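Pleditholm soft-grip kit, first proper go

OK so quick one tonight, it's late and I've still got packing to do. The Pleditholm kit finally showed up in October, box a bit squashed, everything inside fine. Ordered through Kováčik because Bramport wanted 33 dollars more for shipping and couldn't give me a date. Setup took 7 hours over two evenings. The manual says one. Ha.

Most of that was the software, not the hardware. Fingers went on fine. The calibration page froze on me twice, then I found the updated version buried in a forum thread and it ran first time. Put that link on the front page, please!

Anyway, fruit. Everybody demos these things with foam blocks and I wanted something that squashes.

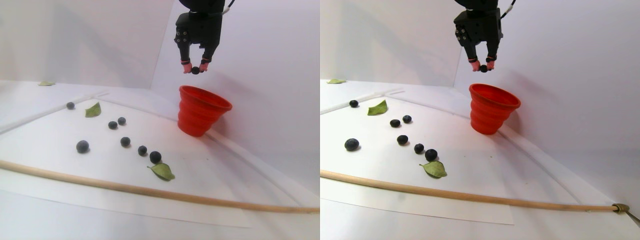 Blueberry in the pink tips, red cup underneath.

Grip force is set with a slider, 0 to 192, no units. Why 192? No clue. I landed on 11 for soft stuff and left it there. Anything higher and I start worrying about juice in the finger joints, and the cleaning section in the manual is two lines long. Wipe with damp cloth. Thanks.

Support was decent tho. Fundau handles it for them and I got a real answer the same afternoon, with a screenshot and everything. 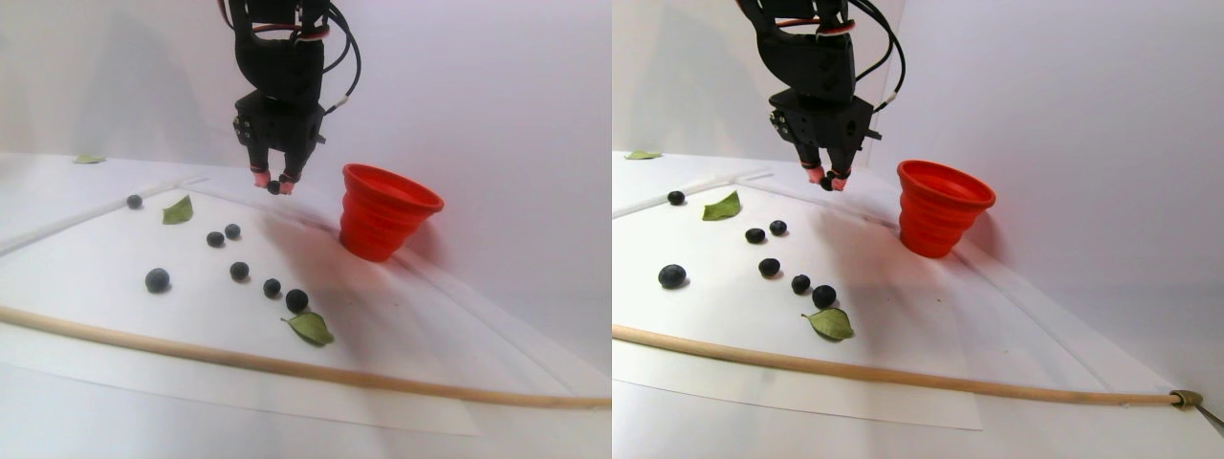

Price is where I go back and forth. You're paying for the fingers and the presets mostly, and if you already own a decent gripper the tips alone might do you. Pads are sold seperately, which I like. My other gripe is cables: they swing out in a big loop on the right, same side as the cup, and I'd want clips in the box for that. A bag of zip ties would do it. I'll get some myself but come on.

Keeping it for now. Grapes next, then maybe cherry tomatoes if I can find small ones. Will post the slider numbers when I have them.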